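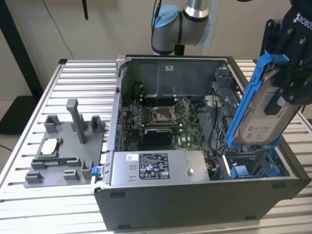 I stopped driving to work in December, which everyone told me was the wrong month to start. The plan had been to wait for spring. Then the car needed a repair I didn't want to pay for right away, and the bike was in the garage, so I went ahead and rode.

The trip is nine miles round. From my place in Zelisitz I go down the hill, along the river path, over the footbridge, and then through the streets behind the rail yard to the office park. By car it takes 16 minutes if the lights are good. By bike it takes a little over twice that on the way in, and longer on the way home, when the hill is against me.

I want to write down what the first winter was like while I still remember it. Most of what I read beforehand came from people who have been doing this for years and have forgotten which parts were hard.

The cold was not the hard part. I wore too much for the first two weeks and got to work sweating through a fleece. Now I wear a thin wool shirt, a wind jacket, and decent gloves, and I leave the house feeling a bit chilly. By the bottom of the hill I'm fine. My feet took longer to sort out. I tried two pairs of socks, and that made it worse by squeezing everything. One pair of thick socks in boots a half size too big works down to the coldest mornings we had.

The dark was harder. I leave at 6:50 and for most of the winter that means full dark on the river path, which has lamps for the first stretch and then none. I started with a cheap 300 lumen front light. It was all right on the street, where the streetlights do most of the work, but on the path I couldn't see wet leaves until I was on top of them. I replaced it with a Plernico 700 and I can ride at a normal speed now. I angle it down so it doesn't blind people walking toward me. On the medium setting the battery lasts me three days of riding, and I charge it at my desk.

I also have a rear light on the seat post and a second one clipped to my bag. The second one is there because the first one died on me on Kodikara Street, and I had no idea until a driver rolled down her window at the light and told me. She was nice about it.

Kodikara Street is the one piece of the route I still don't like. The bike lane runs for four blocks and then turns into parking with no warning, just before the intersection with the truck entrance. You have to look over your shoulder, merge into traffic, and be ready for something large turning right, all in the space of half a block. The city had a comment period on it last fall and I sent in a note asking for the lane to be carried through to the corner. I got an automatic reply. If you live over that way, send one too.

For a while I went around it by using the alley behind the tire shop. That adds 90 seconds and some broken glass. I got two flats in one week and went back to the street.

On flats: I carry a spare tube, levers, and a small pump, and I practiced at home before I needed to do it by the side of the road. I'm glad I did. It took me most of an evening the first time, sitting on the kitchen floor with the back wheel. With cold fingers it's slow anyway, but at least I knew the steps. In January I put tougher tires on and I haven't had a flat since then. They feel heavier going up the hill.

The bike itself is nothing special. It's a steel hybrid I bought used, with fenders and a rack. The fenders matter more than anything else I've added. I hang one pannier on the rack with my lunch, a work shirt, and my laptop in a sleeve inside a dry bag. Shoes stay at the office. I wipe the chain down and oil it when it starts to squeak, and in the salty weeks that was a lot more often than I expected.

There were days I didn't ride. I took the bus for most of the ice in February, and on a few mornings I just didn't feel like it. The bus has a rack on the front that holds two bikes, so on some days I rode in and took the bus home up the hill. I'd been shy about using the rack. It has a bar you pull up and over the front tire and that's all there is to it. The drivers have seen people fumble with it before.

My office has no shower. Baby wipes and a clean shirt do the job when it's cold out, and I'll have to see about summer. There is a bike rack by the loading dock, under a roof, and there are usually three or four bikes on it now. A few of us started a group on Flutatance to pass along things like ice on the footbridge or a closed section of path. It's quiet most days, but the footbridge warnings have saved me a fall or two. It ices up well before the road does, and you can't tell from either end.

I did get the car fixed, in March. I use it for groceries and for visiting my parents, and it sits the rest of the week. I'm spending less on gas, and I've canceled the parking pass at work. I did spend money on the light, the tires, the gloves, and the dry bag, so I don't think I'm far ahead yet.

Next on my list is a mirror. I've put it off since I couldn't decide between the kind that goes on the handlebar and the kind that clips to the helmet. If you've used both, leave a comment and tell me which one stays put on rough pavement. I'd also like to hear from anyone who has found a better way past the truck entrance.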